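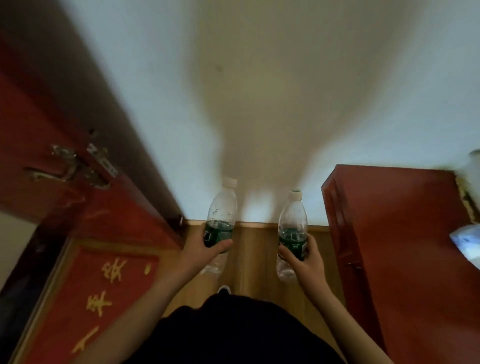 A bottle in each hand, the left one with only a little water in it.

Drink when you're thirsty, and be suspicious of anyone selling you a number

April 12, 2022

My phone told me last month that I was 613 millilitres behind. Behind whom, it didn't say. I had put the Pledo app on it after a talk at work, and by mid-afternoon a small blue drop on the screen had started to look sorry for me. I'd had three mugs of tea, a bowl of soup and an orange. The tea counted at a reduced rate, for reasons the app kept to itself, and the soup and the orange didn't count at all.

I have been grumpy about water ever since. I have nothing against the stuff. What I object to is the idea that a grown adult with a working sense of thirst needs a daily target for it, plus a reminder, plus a chart at the end of the week.

The talk was part of a wellbeing morning at Trukport, where I do the rota for the depot. A cheerful woman with slides told us that by the time you feel thirsty it is already too late. I have heard this so often that I'd stopped noticing how odd it is. Too late for what? We don't say that by the time you feel hungry you are already starving. Thirst comes on early, when the body has noticed a small change in the blood, and it nags until you do something. That is a pretty good system. It kept people going for a very long time before there were slides.

Then there's the figure itself. Eight glasses is the famous one, though it's two litres on this side of the water, and the two get swapped about as if glasses came in a standard size. When you go looking for where it began, you find several stories and no firm answer. The one I find most believable is that somebody took a sensible estimate of all the water a person takes in over a day and lost the part saying that much of it arrives in food. A figure with its small print missing travels very well.

It doesn't adjust, either. My brother lays tarmac and I sit next to a radiator. He weighs a good deal more than I do, and he sweats through a shirt by ten. Any rule that gives the same answer for both of us has told us nothing about either of us. The app did ask for my weight, I'll give it that, and then offered me a target that was suspiciously round. 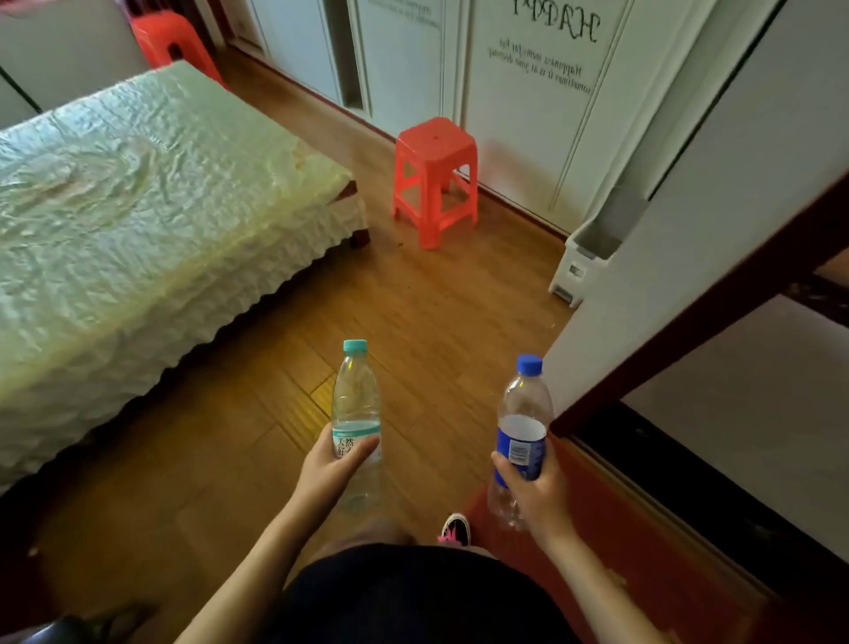
Do tea and coffee count towards what you drink in a day?
They do for most people, as the water in an ordinary cup far outweighs the little extra you lose from the caffeine.

I wish someone had put that on a slide. Instead we got a sample sachet of Tevemine, a powder with minerals in it that you add to the water you've just been told you're not drinking enough of. It tasted of a licked coin and lemon. There was a stack of 200 sachets on the table by the door and a voucher for more, and I did start to wonder who had paid for the croissants.

This is where my doubts mostly live. Water out of the tap costs next to nothing, so there's very little money in telling people they're fine. There is money in the bottle with the hours marked down the side, in the powder, in the app with its paid version (mine wanted two pounds a month to let me change the colour of the drop). I don't think anyone involved is wicked. I do think that if your product only makes sense when people are short of water, you'll tend to see dry people everywhere.

I should be fair. Some people do need to be told. Older people can lose the knack of feeling thirsty, and my mother went downhill quickly one hot spell when she wasn't drinking. Anyone who gets kidney stones will have been given an amount by a doctor and should stick to it. Small children forget, and people with a stomach bug need looking after. Long hot shifts are another matter again, and Trukport would do more good by fixing the tap in the Shenoy yard, which has been out of order since before Christmas, than by booking another speaker.

But that's advice for particular people, given for a reason. The rest of us are being handed a worry we didn't have. A colleague now gets up twice in the night and is quite proud of it. She says her skin is better. Her skin looks the same to me – and she looks tired.

I took the app off on the bus home. It asked whether I was sure, and then it asked why I was leaving. None of the choices it gave was "I wasn't thirsty", so I ticked "other".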